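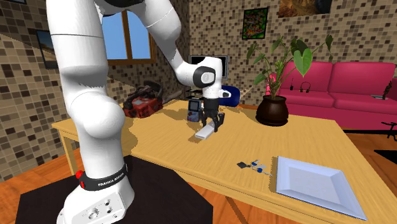
Setting up a Panda cell in the simulator before we touch the real one in the shop. I've been handed the job of deciding how it gets maintained, and I'm starting from the position that the sim will tell us less than Mistard says it will. For a first pass I have the fingers over the top end of the white remote, pointing straight down, with the dark handheld standing right behind them. Tight spot. If the hand offset is out by much, that's the one that gets knocked over.

Mistard wrote the setup guide. It's 27 pages and the word "calibrate" is in there plenty, mostly next to a screenshot of a green tick. A green tick from what, compared to what? Page 6 sends you back to page 2.

So the first thing I did was ignore the tick. Ran the arm to the same spot above the table 10 times and wrote down the joint readings. Identical every time, of course. It's a simulator, it has no bearings. I'd like that printed on the cover.

What the real arm needs, and what I'm putting in our routine:
Base bolts checked with a torque wrench, by a person, on a schedule.
Finger pads looked at and wiped.
Cable at the base checked for rubbing.
Joint readings at one fixed pose, written in the book.

The sim can help with exactly one of those, the fixed pose. Pick it here, where a bad choice costs nothing. Mine has the elbow just above the table edge, which took a few goes. My first choice had the elbow swinging over the corner and I didn't care for it.

Tokard sells an add-on that is supposed to predict when a gripper wears out. Asked them what it measures. Answer: "usage." Asked if it knows the difference between picking up a set of keys and picking up a big square plate by the rim. Still waiting on that one.

My plan for pads is cheaper. Close the fingers on a gauge block, read the width, write it down. When the number drifts, change the pads. Akinola in the other shop has run it that way since May. (Akinola is a packing outfit, they go through pads like paper towel.)

Hand offset, for anyone doing this themselves: the guide has you type in the value off the drawing. Fine for the sim. On the real thing, measure it. Ours has an adapter plate from Urkier between flange and hand, and the drawing has never heard of it. That would put the fingers about 6 mm lower than the software thinks, straight into the tabletop.

Added the plate to the model this morning and reran the pick from higher up. I still want to see it done slowly on the real arm with somebody's hand on the stop button.

Will I keep the sim? Yeah, for reach checks and for choosing poses. I'm not signing off a service interval on it, whatever colour the tick is.

Next job is the base bolts. Manual gives a torque figure, guide gives a different one. I've emailed Mistard.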